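Forum Ovthorpe > Apprentissage par démonstration > Simu

Sujet : démos en simu, on garde les ratées ou pas ??

plonk_29
Salut à tous. Je reprends la collecte pour la tâche assiette (croissant + tomate, deux mains). J'ai 115 démos téléopérées en simu, dont 50 faites avec l'ancien mapping des doigts. Question bête : je jette les 50 ou je garde ? Et les essais où la prise glisse et où on rattrape derrière, vous en faites quoi ? Entraînement lancé ce soir si j'ai une réponse avant.

mirza_k
Tu jettes. Mapping différent = actions différentes pour la même pose, le modèle va faire la moyenne des deux et tu auras une main qui tremblote au-dessus de la tomate. Vécu sur Plonomeck en janvier, une semaine perdue.

tibo-sim
Pas d'accord. Si t'as loggé les angles articulaires et pas juste les commandes du gant, tu reconvertis. Jeter presque la moitié du jeu pour ça, bof.

mirza_k
Reconvertir oui sur le papier. Dans les faits la latence était pas la même non plus sur l'ancien. Tu corriges ça comment ?

tibo-sim
Décalage constant, tu recales. Trois lignes de script.

mirza_k
Constant lol

plonk_29
J'ai les angles oui. La latence j'en sais rien, jamais mesurée. Et pour les rattrapages ?

oeuf_mollet
Les rattrapages tu gardes !! C'est le plus utile de tout. Une politique qui n'a vu que des prises propres, dès qu'elle est 2 cm à côté elle sait plus quoi faire. Par contre tu coupes les temps morts, genre l'opérateur qui regarde son téléphone mains en l'air. Sinon elle apprend à attendre.

yz_labo
+1 pour couper les pauses. On utilise le filtre de Yazdani pour ça, seuil sur la vitesse des poignets. Attention il mange aussi le moment juste avant la fermeture des doigts si le seuil est trop haut, à vérifier à la main sur quelques épisodes.

mirza_k
Garder les rattrapages ok, mais étiquetés. Pas en vrac avec le reste.

oeuf_mollet
étiquetés si tu veux, moi je l'ai jamais fait et ça passe

plonk_29
Ok merci. Autre souci : la variété. Mes objets sont quasi toujours au même endroit, j'avais pas activé le tirage aléatoire au début... Je remets la vue pour que vous voyiez comment c'est rangé.
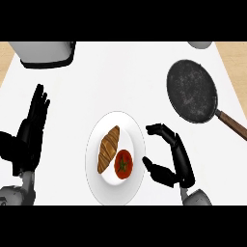 Vue de dessus, simu, main droite ouverte côté tomate

tibo-sim
Ah ouais, tomate à droite, croissant à gauche. C'est tout le temps comme ça ? Si oui ton modèle va apprendre « main droite = rouge » et basta. Inverse les deux sur une partie des épisodes.

yz_labo
Bouge la poêle aussi. Pas pour la tâche, pour le manche : il passe tout près de la main droite vu de là, et tes opérateurs ont peut-être pris l'habitude de le contourner sans y penser. Une trajectoire tordue que le modèle va recopier même quand y a plus de poêle.

plonk_29
Pas bête. J'avais jamais regardé la poêle

mirza_k
Et les bandes noires haut et bas, tu les laisses dans l'entrée du réseau ? Pixels gaspillés. Recadre avant de redimensionner.

tibo-sim
Ça change rien, ou alors à la marge.

mirza_k
Ça change la résolution utile sur les doigts. Mains noires, poêle noire, déjà que c'est pas simple.

oeuf_mollet
Là je suis avec mirza. Chez Ustum on a recadré et les prises fines étaient nettement mieux. Après on avait changé l'éclairage en même temps donc bon, à prendre avec des pincettes

plonk_29
Bon je fais ça : recadrage, ancien mapping de côté pour l'instant, rattrapages gardés avec une étiquette, et je relance une session avec positions aléatoires + inversion. Je mesure la latence de l'ancien gant avant de décider pour les 50.

tibo-sim
Lance quand meme un run avec les 50 reconverties, juste pour comparer. Ça coûte une nuit de GPU.

mirza_k
C'est sa nuit de GPU, pas la tienne

plonk_29
Je ferai les deux si le cluster est libre. Résultats postés ici le 23 mars normalement.

yz_labo
Poste aussi les vidéos des échecs stp, pas que le taux de réussite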